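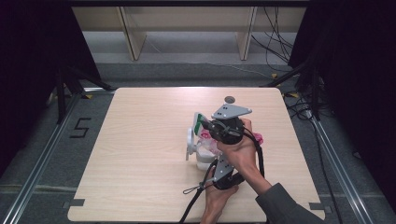
Last changed: 2022-02-21 by Bit-na Chae

Clearing and cleaning a pale wood table

A light wood tabletop shows rings and smears sooner than a dark one, and it collects small things all day: cups, clear tubs, wrappers, lids. These steps are for a small square table with an oiled or lacquered top. If you don't know which finish you have, treat it as oiled.

What you need

2 soft cotton cloths
A bowl of lukewarm water, 300 ml is plenty
A few drops of mild dish soap
A tray or shallow box

Clear the top

Put the tray on a chair beside the table. Pick up crumpled wrappers first and throw them out. Then move the containers, one at a time, and lift them straight up. Dragging a plastic tub leaves fine scratches, and they show most when they run across the grain.

Hold cups by the body as well as the handle if there is still something in them. Check that lids are pressed down before you tip anything. Small flat pieces go on the tray last so they don't end up under a heavier item.

Wipe it down

Brush off crumbs with a dry hand or cloth. Dip one cloth in the soapy water and wring it out hard – it should feel damp and leave no puddles. Wipe in the direction of the grain, from the far side toward you. Go over the corners and edges separately. Rounded corners pick up more grease than the middle because people rest their hands there.

Dry right away with the second cloth. Wait ten minutes before putting anything back.

Marks that stay

For a sticky label patch, lay a damp cloth over it for 2 minutes and rub gently with a fingertip. Don't use a blade. White rings on a lacquered top often fade by themselves over a day or so. On an oiled top, a very light pass with 1,000 grit paper along the grain will take off a shallow mark, but the spot has to be oiled again afterward. I do the whole top once a year, in June, when the windows can stay open overnight.

Put containers back only after wiping their bases.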